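Blutflecken raus: was bei mir wirklich klappt

Februar, von Grita
Lesezeit: 2 Minuten

Kaltes Wasser, immer kaltes Wasser! Ich habe jahrelang viel zu heiß gewaschen und mich über braune Ränder geärgert. Frische Flecken spüle ich jetzt von der Rückseite aus, bis nichts mehr kommt, und tupfe mit etwas Gallseife nach — herrlich einfach. 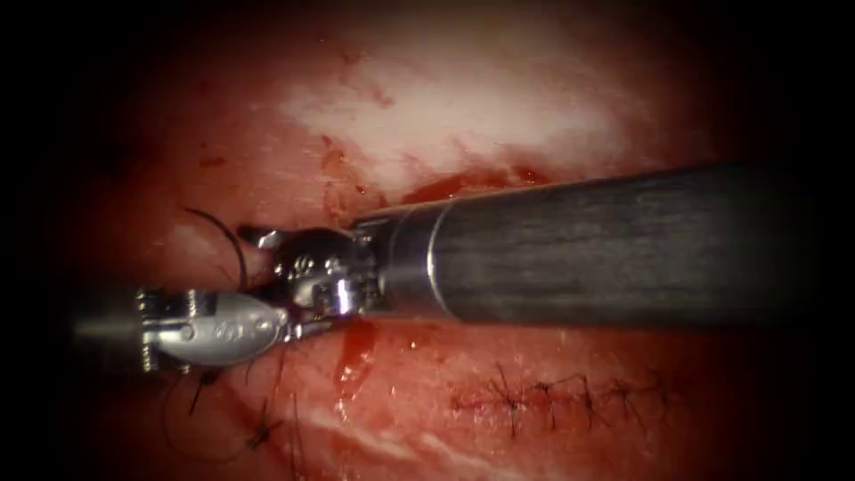
Rötliches Gewebe, davor der schwarze Schaft eines OP-Instruments.

Eingetrocknetes weiche ich ein: 2 Liter kaltes Wasser, ein gehäufter Esslöffel Salz, ungefähr 6 Stunden stehen lassen. Über Nacht geht auch. Bei Wolle und Seide bitte kein Gallseifenmarathon, da reicht ein Tropfen Wollwaschmittel.

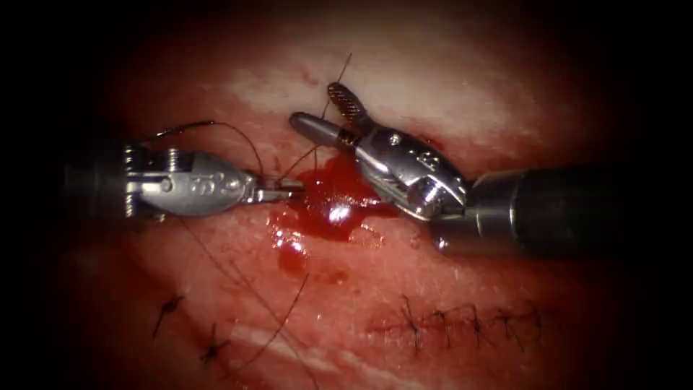
Matratze und Polster

Hier nehme ich Speisestärke, mit kaltem Wasser zu einem dicken Brei gerührt. Auftragen, trocknen lassen, absaugen, und wenn noch ein Schatten bleibt, gleich noch mal! Danach gut lüften und das Laken erst aufziehen, wenn alles durchgetrocknet ist.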